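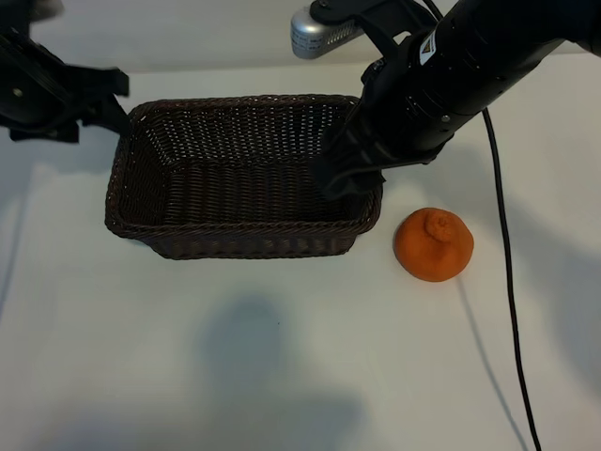 Speaker notes — running a produce swap table
Library meeting room, Cillham, 11 July 2024
Slot is 40 minutes with questions. Leave the last ten for questions.

Slide 1. Title
Wait for the door to close. Say who I am: Mareike Vogler, I coordinate the swap table at the Odeck community garden. Thank Nermin Aksoy for the invitation and for printing the handouts.
Ask for a show of hands: who grows more than they can eat? Who has left zucchini on a neighbor's porch?

Slide 2. What a swap table is
People bring what they have too much of and take what they can use. No money and no points. You don't have to bring something to take something.
We tried a token system the first season. It lasted until June. People argued over what a bunch of chard was worth against a jar of beans, and the line got long. We dropped it and the amount of food coming in stayed the same.
If someone asks about freeloaders, say it came up at every meeting for a year and then stopped coming up. Don't spend more than a minute on it.

Slide 3. Our numbers
Last season we logged 2284 pounds of produce. That is everything that went across the scale, including what ended up as compost at the end of the day.
The weights come from Kai Nolte's notebook. He did every session but two, and those two are missing from the total.
We spent 200 dollars, mostly on the scale and a canopy. The tables were already at the garden.
Don't read the whole chart. Point at the tomato peak and move on.

Slide 4. Setting up
Tables go in a U, open side toward the path. Greens in the shade. Heavy things like squash on the ground or at the low end.
Open at nine, close at eleven. After eleven the greens are limp and people only come to chat, which is fine, but pack up anyway.
Signs: name of the crop, whether it was sprayed, and with what. Big letters. Date picked is nice to have. We gave up on asking for varieties.
Put the drop-off point at the opposite end from the pick-up point. We had them side by side at first and people were taking things out of other people's arms.

Slide 5. Containers
More time on this one than it looks like it needs. It got the most questions in the spring.
Wide and shallow beats deep. In a deep container the soft fruit at the bottom gets crushed, and people dig. Anything with an open weave or slots lets air through, so leafy things keep better than they do in a closed tub.
Wash between sessions. Warm water, dish soap, a stiff brush, dry in the sun. A tight weave holds dirt in the corners — go over it twice.
Line baskets with a towel for peaches and ripe tomatoes.
Don't accept produce in tied plastic bags. Open them at drop-off and tip them out.

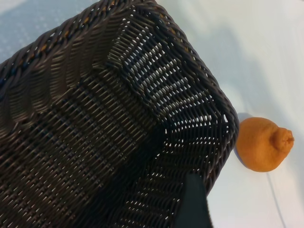 Dark brown basket with a braided rim. Small gaps show through the weave.

Slide 6. What not to put out
Home-canned goods: check your county rules before you allow them. We allow jam and nothing else.
Foraged mushrooms, never. Say this slowly.
Sprouts, cut melon, anything already sliced.
Eggs, ask first. Odeck says no, the group on the other side of town says yes.
Seedlings are fine but give them their own table. Soil gets everywhere.

Slide 7. Leftovers
Have a place for them arranged before your first session. Ours go to Gudrun Schwerdtfeger, who runs a lunch on the same day and can take most things except more zucchini. The rest is composted on site.
Tell the pantry or kitchen what is coming the night before, even if you only have a guess.

Slide 8. Getting people to come
A flyer at the hardware store did more than anything online. We printed one batch and it was enough.
Same hour and same place every time. When we moved for the street fair, turnout dropped by half and took three sessions to come back.

Slide 9. If you want to start one
You need 5 people for the first season. Two to set up, one at drop-off, one on the scale, one spare.
Start small, one session every two weeks. Go weekly when the tomatoes come in.
Iason Konstantinidis has offered to lend the Cillham group his canopy through the end of the season. Ask him to stand up if he's there.

Slide 10. Contact
Leave this up during questions. Handouts are by the door, sign template is on the back page. Remember to pick up the clicker and the extension cord.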